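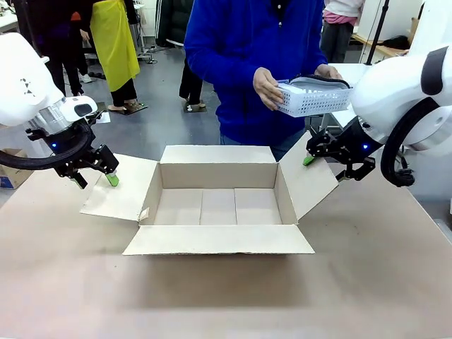
Packing bench, Feltument. Box open, arms at the flaps, basket held behind it.

Packing Floor Notes
Jun 24, 2024

People keep asking me what changed at work when the arms came in. I pack returns and kit boxes at Feltument, in the Munasinghe building in Brelon. I'll put it all in one thread and then I can just link it.

The job before: take a flat carton, open it, tape the bottom, fill it, fold the flaps, tape the top, label, stack. One person did all of it at one bench. You got good at it or your wrists gave out.

The job now is split. Skelavus is the name of the project, and everybody uses it for the benches too. A Skelavus bench has two arms and one person. The arms work on the carton. The person brings the contents, checks them against the slip and puts them in.

The target on the old benches was 2,000 cartons a week for our side of the floor. It is 2,100 now. People expect me to say it doubled. It didn't. The extra comes mostly from the benches not slowing down late in the shift.

What I noticed first was my thumbs. Folding flaps all day is hard on the thumbs, and tape is hard on the skin. I used to go through a lot of hand cream. I still buy it, but a tube lasts.

What I noticed second was standing. When you pack alone you move your feet all the time without thinking. At a Skelavus bench you can end up planted in one spot, holding the next load until the flaps are where they should be. My lower back told me before anyone else did.

We asked for floor mats and got small ones. They help. We also asked to swap between the bench and the shelves during the shift, and that took longer to get because it had to go into the schedule.

The flaps are the part outsiders find strange. A person folds a flap without looking. For the arms it is a real task. The cardboard is springy, it goes back on you, and a carton that got damp in storage behaves differently from a dry one. We get both.

So a good share of my shift is noticing things about cardboard. Torn corner, crushed edge, old tape left on. I pull those cartons before they go on the bench. It used to be something I fixed with my hands as I went. Now it is written down as a step and I have to tick it.

I don't mind ticking it. I mind that the tick sheet has no space for "fine for a person, bad for the arms," and that covers most of what I pull. I've raised it. For now I write it in the margin.

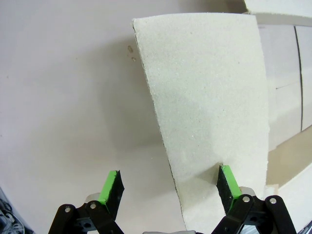

Packing Floor Notes, Issue 52

Sheet goods next, picking up from the last issue. The pale board with the rough, sandy face is what I get the most questions about from other packers. You can see the green pads on the two fingers, and the cut edge of the sheet running up on the left. It isn't a clean line.

An edge like that matters to me because I've handled plenty of ragged board with bare hands, and it takes the skin off. I would be happy to hand over every sheet we get. We aren't there. I still carry them when the bench is stopped, and I wear gloves for it.

The green pads: you check them at the start of the shift. Look at the face, feel for grit, wipe if needed. Board sheds dust, so if you're on sheet goods you check again after break. New people skip the second check. I did too.

Training was 3 shifts next to someone who already knew the bench. I think it should be longer. The normal work you pick up fast. What takes time is learning when to stop it. My first week I let a bad carton run because I thought stopping would count against me.

It doesn't count against you. Stops are logged by bench and not by person. We asked for that in writing and it is posted by the lockers. If your workplace is bringing something like this in, ask for the same thing before the first bench is switched on, while everyone is still being agreeable.

On pay, since it comes up every time I post one of these. The bench rate went up a little in February for people signed off on Skelavus. The shelf rate stayed put. People who swap during the shift get the bench rate for the whole shift. The first version split it by the hour and the paperwork was a mess.

On jobs. Nobody on my side was let go. Two people left on their own and their spots were not filled. I count that as a change even if it isn't called one. The shelves feel it more than the benches do, because that's where we used to have a spare pair of hands.

On talking. The old benches faced each other and you could chat while you taped. You can still talk at a Skelavus bench, but you keep your eyes on the box, so it's a different kind of talking. Shorter. The longer conversations have moved to the break table.

On noise. The tape guns were worse. I was surprised by how much of my end-of-day headache was tape.

On clothes, practical note. Nothing loose at the cuff. Sweaters are fine if the sleeves stay put. Lanyards go in a pocket. Apron or no apron is up to you on our side, but tie the strings at the back.

On baskets. Use the ones with holes in the sides. You can see if something small is left in the bottom before you send it back. Don't stack loads above the rim, and if there's a cover on top, take it off before you start checking the slip. I've seen things missed under one.

Someone asked if I feel replaced. Mostly I feel like I have a different job with the same title. I make fewer boxes with my hands and I make more decisions about which boxes are worth making. Some days that is more tiring. My hands are better and my head is busier by the end of the shift.

Someone else asked if I'd go back. For the wrists and thumbs, no. I miss having a carton be mine from flat to label. When one came back damaged I knew what I'd done wrong with it. Now we all look at the log and try to work it out.

Still open on our side: a taller bench for taller people, a better place to put pulled cartons than the floor, and the tick sheet. The bench height is supposed to be looked at first. I'll post when there's an answer.

Next issue is labels. If you pack somewhere with arms on the line and your labels go on crooked, send me what you've tried.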